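## 4. Sheet task, two-handed (Skandham rig)

For the afternoon club. Sections 1 to 3 first, no skipping. Idun or Qusai has to be in the room before the arms get power.

You need: the rig, the big white sheet, the club laptop, the Betby logger, two people.

1. Clear the floor. Bags, chairs, shoes.
2. Walk the cables end to end. No kinks, nothing under a leg.
3. Laptop on, logger on. Wait for the second beep.
4. Open the Stiltness panel and load profile 18. Not 17, that's the old grip force.
5. Arms to rest. Check both wrists turn freely by hand **before** power.
6. Power on. Stand back.
7. One person calls, one person holds the stop button. Swap every 3 runs.
8. Hang the sheet, bring the hem down to hand height, start the run.

> **Caution:** fingers out of the grippers once power is on. Even if the sheet's crooked. Stop first, then fix it.

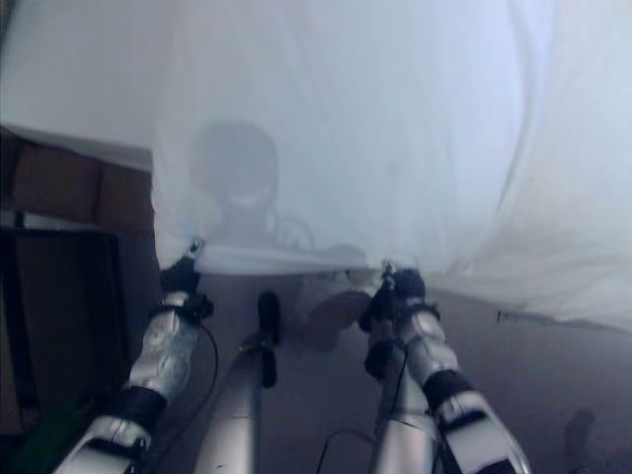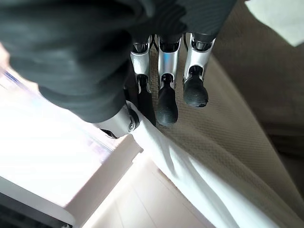
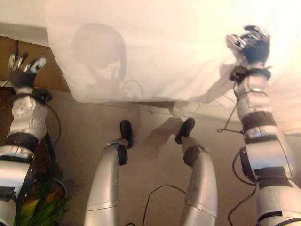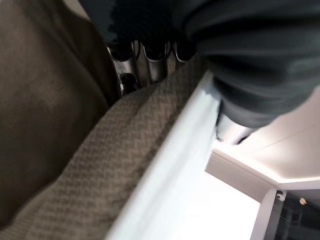 Grip marking is the bit that goes wrong most, so read this before you fill in the sheet log. Mark each hand on its own — a run isn't "gripped" just becuase one side has hold of it. In the third picture the right hand is closed on a fold and the left has its fingers open, so that's R yes, L no. The first is yes for both. If you can't tell from the head camera, go to the wrist view for that hand and step through slowly. Still can't tell, put a question mark. Noemi would much rather have question marks than guesses.

### 4.1 Saving

- File name: team, run number, your initials. No spaces.
- Bad runs get saved too. Tick "bad", don't delete.
- Copy to the Esposito drive before you shut the laptop. Last full run on there is 858, carry on from that.

### 4.2 If it stops mid-run

1. Leave the arms were they are.
2. Read the code off the panel, write it down.
3. Code 2 — cable snagged. Power off, free it, back to step 5.
4. Any other code, get Belmiro or Hazel.

> **Note:** don't pull the sheet out of a closed hand. Use *Release* on the panel, left first then right. Pulling ruins the fingertips and we've no spares till October.

Sheet folded and back on the shelf when you finish. Stop button goes in the drawer with the key.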